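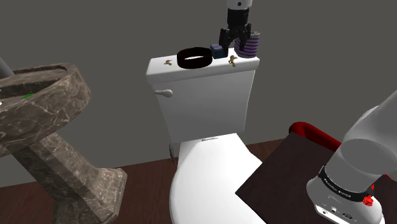 What do you get for the money with the Nultora bathroom scene pack? Five room layouts, a library of small objects to scatter on them, and a year of updates, all for simulation only. No hardware in the box.

OK, quick one this month because the August issue is already late and I promised a proper look at this. Several of you wrote in asking if the Nultora pack is worth it for tabletop pick and place work, so I loaded it up on the office machine and gave it most of a week.

Price first. 275 for a single seat, 1,605 for the lab license (6 seats, same content, plus a support channel). Academic discount exists but you have to email them for it. Took me two tries to get a reply.

What's good. The clutter! Most packs hand you a bare table and a few blocks and call it a day. Nultora puts small things in places people really do leave them, toilet tank lid included, and that's a nasty little work surface. Narrow, ledge on every side, drop something and it's gone. A small blue cube right up against the fingers, a black ring lying flat, a striped cup at the far end. Try planning an approach to the cube without brushing something else. My first grasp script was written for a wide open table and it was hopeless, had to redo the approach angles from scratch.

Arm support is fine. I ran everything with the Franka, which loads without fuss. Other arms are on the list but I haven't tried them so no opinion. Gripper swaps are done in a config file, one line, worked first time.

Materials are nicer than I expected at this price. The veined stone on the pedestal sink looks great, floor has a bit of grain to it. Walls are plain. Really plain, flat dark gray in the layout I used most. You can swap in your own textures and if you're training anything vision based you'll want to, the randomizer that ships with it only touches lighting and object poses. Seems like an odd thing to leave out.

What's not so good:

Docs. Thin. The quick start covers install and one demo and then sort of stops. I found the reset function by reading the source.

Object weights. Some of the little trinkets behave like they're made of foam. You can edit the values by hand, I did, but it's a chore and an update wiped my changes once. Keep a copy somewhere.

Thin rings. The flat ring is a pain to grasp cleanly, fingers clip into it on a top-down pinch. Support says a better collision mesh is coming in the next release. We'll see.

Load time. Slow on our older card, fine on the newer one. Bring coffee.

How does it stack up against the Quintela set we looked at in the spring? Quintela has the better docs by a mile, and the kitchens are lovely, but no bathrooms at all and the surfaces are far too tidy for what most of you are doing. If your task is cluttered and cramped I'd go with Nultora. If you're teaching a class and need people up and running in one afternoon, Quintela, no contest.

Sorcha Quinlan over at Timton has been running the lab license since it came out and sent me her notes. She likes the support channel, same day answers mostly, and agrees about the docs. She's also put together a replacement weights file for the small objects and is happy to share it, write to me and I'll pass it along. Saves you teh evening I lost.

There's a trial version, two layouts, no time limit. Start with that. Check that the layouts load on your setup before you pay for anything, refunds are credit only.

Next issue, the Vusovby wrist camera kit, if it clears customs. And I still need somebody to review the cable guides, they've been sitting on my desk for ages. Drop me a line, you get to keep them.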